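2025-09-05, Guvine bench notes

OK, writing this up before I forget it all. We're at 246 good grasps on the long black frame part, and the target for this batch is 700, so there's a way to go! The Olham people want the full set before they start training, and I'd love to hand it over without the junk we had in July (half those clips ended with the part sliding out and got labeled as a success anyway, my fault as much as anyone's).

What's changed: I'm now throwing out any clip where the fingers close on one of the rectangular openings. The grip looks fine from the wrist camera and then the part twists the second you lift. Solid bar only from here on. I've also started holding the squeeze for 5 seconds before the lift, which feels like forever when you're driving it by hand, but it gives the model a nice long stretch of steady contact to learn from.

Every 20 clips I swap the part end for end and shift the start pose a little. Kowalczyk's loader script still drops the last few images if you stop the recording too fast, so count to two before you hit the pedal. Please. I lost a really pretty one that way this morning.

Still to do: rerun the Hukari labels on the old clips, clean the fingertips, and decide what to call a grasp that holds but sits crooked. I've been marking those "partial" and I'm not sure anyone downstream reads that field.
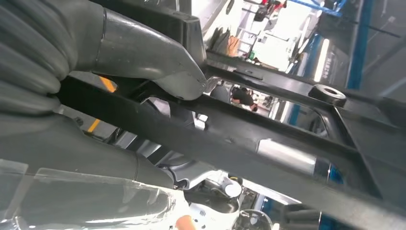 We do read the partial field, and please keep using it. Could you add which way the part tilted, though? Even just left or right would help a lot with sorting them.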